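Workshop Tips: Recording Table-Setting Examples on a Two-Arm Cell
Holtero Workshop Notes, 2018-04-03

The following recommendations apply to staff who record demonstrations for the Farah learning system. They replace the February sheet.

Fold the cloth before the session and press the layers flat by hand. A raised corner will catch a skewer tip. Place the plate on the cloth with a margin on every side, and set the cup toward the back, clear of the path of both wrists.

Fasten each arm's cable to the upper link with a cable tie near the wrist. Leave enough slack for a full turn of the wrist. Trim the tie ends flush.

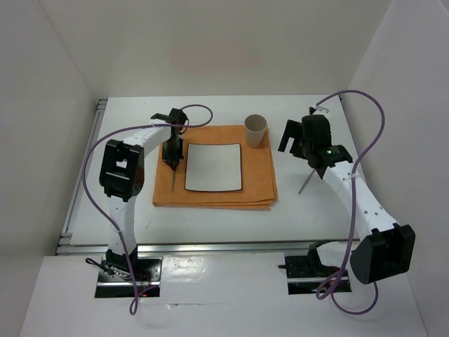

Plate and paper cup set out on a folded orange cloth, with a skewer at each gripper.

Shift the plate and cup slightly between recordings. A set of 57 examples with varied starting positions has served the Hiltum task better than 700 recorded from a single layout. Note the layout number in the log before moving anything.

Keep failed attempts. Mark them as failed and enter the cause in a few words, such as "cup tipped" or "skewer slipped." Recordings in which the operator paused to talk should be deleted.

Wipe the tabletop with a dry cloth after every 13 recordings. Replace paper cups as soon as the rim softens. Bent skewers are to be discarded and may not be straightened for further use.

Operators should change places after 2 hours. Questions about the log may be directed to Lina Azar; requests for cups, cloths and cable ties go to Corrado Cirillo.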